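Hulevcombe open day

The Hulevcombe open day is a yearly event at which a small robotics workshop opens its doors and lets the public see what its robot arms get up to. I've been to it three times now, and I've written most of this page from my own notes, so please forgive the places where it drifts into me telling you what I liked. It runs on a Thursday in November, from late morning until the tea urn runs dry, and it costs nothing to get in.

Background

Hulevcombe started out repairing packing machinery and slid into robots by way of a customer who wanted boxes filled more gently. The workshop is still fairly small. Most of its work these days is teaching arms to pick things up and put them somewhere sensible, which sounds dull until you've watched it for ten minutes and found you can't leave! The first open day drew 40 people, mostly neighbours who had been wondering about the noise. The most recent one I went to had nearly 500 through the door, and the queue for the morning talk went right back past the bicycle racks.

Everything in the building has a name. The practice set-up with the small arm is called Flolis, the software that plans the movements is Pan, and the set of tabletop jobs used for testing is Lalter. I spent my whole first visit thinking Pan was a person (there was a lot of "Pan won't like that" going on), and I wish I'd asked sooner.

Layout of the day

You go in through the side entrance, get a sticker, and are sent round in groups of seven. The groups are kept small so that everybody can get near the screens, and I think that's the best thing about the day. Each group has a guide for the first half, and after that you can wander about as you please.

The first stop is the parts room, where joints and motors are laid out on benches and you're allowed to handle them. They're heavier than you'd expect. Children head straight for the gripper drawer, and so did I. After that comes a short talk on safety, then the wiring bench, and then the simulation room, where most of the time goes.

The simulation room

Before a job is given to a real arm it is tried out on a computer, in a made-up room with made-up objects. This is where Flolis lives. I'd always pictured simulation as graphs and columns of figures, so it was a nice surprise to find a proper little world with an arm in it that you could look at from wherever you fancied.

Lalter is a list of 400 short jobs, all of them the sort of thing you'd do without thinking while clearing up after a board game. Pick up a block, go to a tray, slide something small out of the way. The guide chose a few for each group and let us watch them on the big screen, and there was a good deal of groaning and cheering. We're all very quick to take sides, I've noticed. My group was firmly on the side of the robot.

What interested me most was how much the viewpoint matters. From low down and side on, you get a good sense of how high the gripper is. From higher up, it's far easier to see where things are in relation to one another. Pan can be given more than one view of the same job, and the guide said the hardest thing to judge from a single one is the last little bit of distance before the fingers touch. I tried judging it myself on the screen and was wrong every time.
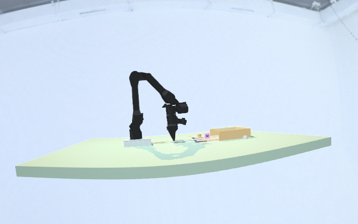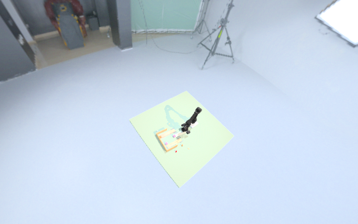
Flolis from two viewpoints: side on, with the gripper pointing straight down close to the surface, and the black arm on its pale green mat with the orange and light-wood tray beside the gripper.

Trying it yourself

In the afternoon visitors can have a go at driving the simulated arm with a hand controller. You stand at a desk, you get a few minutes, and somebody stands next to you saying encouraging things. I knocked over everything I went near on my first attempt. By my third year I could bring the gripper down over a block and close it at more or less the right moment, and I was ridiculously pleased with myself.

The trick, if you're planning a visit, is to move sideways first and only then go down. Most of us want to swoop in on a slant and it never goes well. Take your coat off too, as sleeves catch on the desk.

Talks and questions

There are two talks, one in the morning and one after lunch. The morning one is aimed at families and has plenty of clips of things going wrong. The later one is more detailed, with a long section on how Pan chooses between two routes to the same spot, and I'll admit I lost the thread halfway through (it was warm in there, and I'd had the cake). Questions afterwards are taken very patiently. Somebody always asks whether the arm could do the ironing, and the answer so far is no.

Getting there

Hulevcombe is a short walk uphill from the bus stop, and the way is marked with yellow arrows on the day. Parking is limited to the yard and fills up before the first talk. The simulation room and the parts room are both on the ground floor. Food is tea, coffee and whatever the staff have baked, with a tin for coins by the urn, and the ginger cake usually goes first.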